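The founder of Heno wants me to believe that a word in a frame can calm a room. She sells small cards, a single word over a line drawing, from a mezzanine in Lostton, and she has 73 designs. I asked what the one that says NATURE does for a person who could open a window.

"It reminds you," she said. Of what? "That there's an outside." She laughed, but she didn't take it back.

The frames are thin and black, the panels white. A set of 2 costs 51 dollars, and I told her that seemed steep for a leaf. "People pay more for a candle," she said, "and the candle's gone by January."

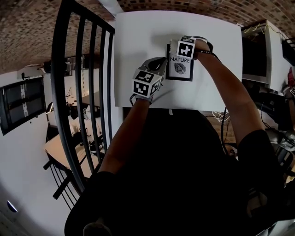

Her business partner, listening from the stairs, added that the leaf was redrawn four times and that customers notice the veins. Maybe they do - I wouldn't have.

Wirisgate, the furniture store, took 328 of the cards last spring. Kerr turned them down. "They said it was a word on a wall," she told me. I said I could see their point.

"So could I," she said. "It's meant for a desk."

She offered me one to take home. I said I'd think about it, and she put it back in the box.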